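Home Destinations Hotels Visits Newsletter Contact

September - by the editor of the small hotels page

I've wanted to get inside Nidia before it opened properly ever since the sign went up on the coast road, so when they announced an open day for guesthouse owners, travel agents and people who write about both, I sent my name in the same evening. The bus dropped us at the top of the drive a little before ten. It's a steep walk down and I was wearing the wrong shoes (I always am), but you come round the last bend and there's the bay, the whole thing, and I forgave it right away.

Nidia is a 19 room hotel on 3 floors, in what used to be a rest home for railroad workers. The bones of the old place are still there. The stairs are wide and shallow, the corridors are far too long, and the dining room has that hushed school cafeteria feel that I hope they never fix. Coffee was waiting for us at reception, along with little almond cakes that disappeared in minutes. I got two! 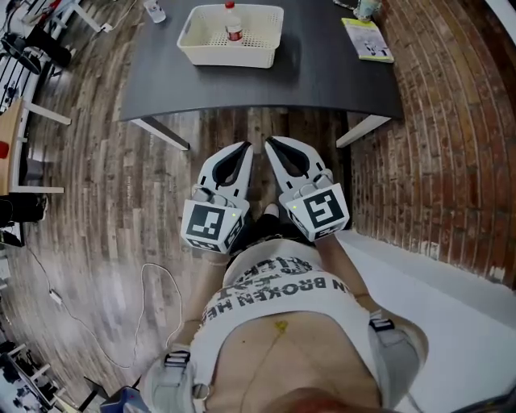
We went up in groups of four. Ours started at the top, where the rooms facing the water are, and I'd book one of those tomorrow. They aren't huge. The bed takes up most of the floor and you have to shuffle sideways to reach the balcony door, but once you're out there with a chair and a book you won't care. The rooms at the back look over the pine trees and cost less, and they were noticeably cooler by noon. If you sleep badly in the heat, take the back and walk down to the water in the morning.

The beds are from Van Damme and the hotel is very proud of them. We were all invited to lie down, so picture a line of grown travel agents waiting for their turn on a mattress. Mine was firm, firmer than I like, though the woman next to me said she could have stayed there until dinner. Pillows come in two kinds and you pick when you check in.

Wi-Fi is from Proltel, and it held up fine in the room and on the stairs and then dropped completely on the terrace. I asked at the desk and they said another box is going in before the first guests arrive. We'll see - I've heard that one at other hotels.

Lunch was on the terrace, grilled sardines and a potato salad with far too much dill for me, but the bread was wonderful. The kitchen plans to keep to a short menu in the evenings, with fish most nights and something for people who don't eat fish. Breakfast runs until eleven, which made our whole table cheer. 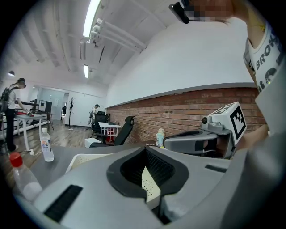 After lunch a few of us walked to the beach. It's 450 meters by the path, mostly downhill, with one road to cross and no crosswalk yet, so hold on to small kids. The beach is pebbles at the near end and coarse sand if you keep going toward the rocks. Bring water shoes. There's a kiosk that rents umbrellas, but it was shut when we got there.

The trip back up is harder, obviously. Nidia will run a shuttle with Clilton, the same firm that does the airport transfers in town, and it's free for guests staying more than two nights. Everyone else pays at the desk. I couldn't get a straight answer on how late it runs, so ask before you plan a long dinner in the harbor.

Parking is tight. There's a small lot beside the laundry building and after that you're on the road. The elevator goes to every floor but there are three steps down to the terrace and no ramp that I could find. I wrote that on my feedback card, along with a plea for more hooks in the bathrooms. Where are you supposed to hang a wet swimsuit?

Rooms go on sale at the end of the month and I've already got my eye on a week in late spring, top floor, water side.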